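4. Setting up the sorting table

I wrote this bit after watching Nii Dankwa and me lay out the same table two different ways on the same Friday and then argue over whose was wrong. (Mine was.) So please follow the order, even if you've done it before. It takes me up to 48 minutes on a bad day and a lot less when the cables behave.

4.1 Before you power up

1. Wipe the tabletop and let it dry. Sticky patches from old drinks cans are the worst thing for this job.
2. Put the three bins in a row along the front edge, with the soft walls touching but not squashed.
3. Set the label cards in front: Bottle, Plastic, Can, reading left to right from the front. Check you haven't swapped two of them, I've done it!
4. Look over the green finger pads. If one is peeling at the corner, change both fingers' pads as a pair (spares are in the Sulemana drawer).
5. Tug each gripper cable gently. You want a loose loop that lets the wrist turn all the way round. A tight one will pull out sooner or later.

CAUTION: Keep your hands off the table once the arms are live. If you need to move something, press stop first.

4.2 Laying out the items

6. Start with five items in a row behind the bins, and mix them up: glass, clear plastic, crushed cans. Leave a hand's width between neighbours so the fingers can get in.
7. Load the Tedau sorting routine, pick "slow" and stand back.
8. Let it run one item at a time and watch the fingers, especially with anything lying on its side.

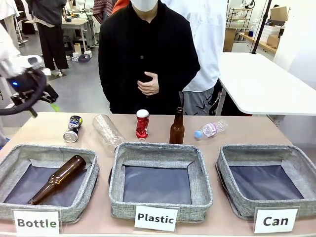
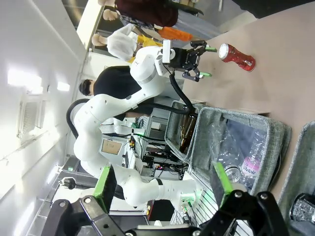

9. If the fingers close too early, go to Grip > Opening and add a little. I go up in tiny steps and rerun the same item each time, which is dull but saves you guessing.
10. Once all five have gone where they should, empty the bins, lay out a fresh row and switch to "normal".

NOTE: Glass is heavier than it looks to the arm, so keep the glass setting on the slow lift. Bienvenido Calimlim likes it faster and he's welcome to sweep up.

4.3 Looking after it

- Every 200 picks: wipe the pads with a damp cloth and check the screws on the finger plates.
- Every 1,000 picks: redo the wrist camera check (section 6) and replace the pads whether they look tired or not.
- Error 574 means the wrist camera has lost its signal. Stop the arm, reseat the plug at the wrist end, then start again from step 7. If it comes back twice, swap the cable for a new Omero one and write it in the log.

Bins full? Stop the arms before you tip them out, and put them back in the same order with the cards in front.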